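Equipment Planning: Second Manipulation Station Moves to Budget Review

The Automation Laboratory has submitted its equipment request for the coming fiscal year. The largest item is a second two-arm station, to be installed beside the existing one and used for sorting and placement work. Charito Macaraeg, who prepared the request, asked three suppliers for written quotations and received two in time for the November review. The laboratory recommends the offer from Nurklow, which includes installation and 9 days of on-site support.

Bench hours on the present station are fully booked through the end of the term, and 38 requests for time remain on the waiting list. Most of these are short placement trials with small objects, taped work areas and open bins.
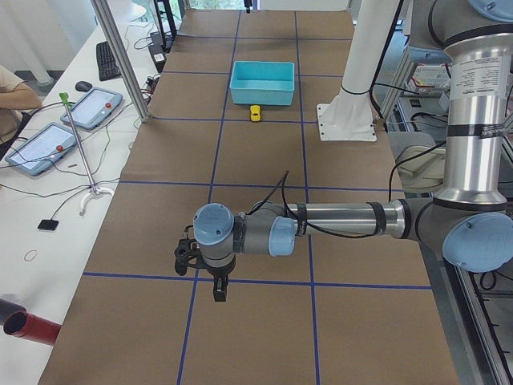
The arms account for the greater part of the cost, but departments planning similar purchases should allow for the smaller items as well. Grippers, spare cables, mounting plates, teach pendants and a suitable table were left out of the first estimate and had to be added later. Desk space for the operator also belongs in the floor plan — the pendants and a computer need to be within reach of the work table.

Delivery is expected six months after the order is placed. Aurélien Ferrand will coordinate electrical work with the building office during that period, and the current station will stay in service.

Groups that expect to use the new station should send Kalliopi Golob a one-page statement of need, including estimated hours and any special tooling. Requests for tooling must be received before the order is signed.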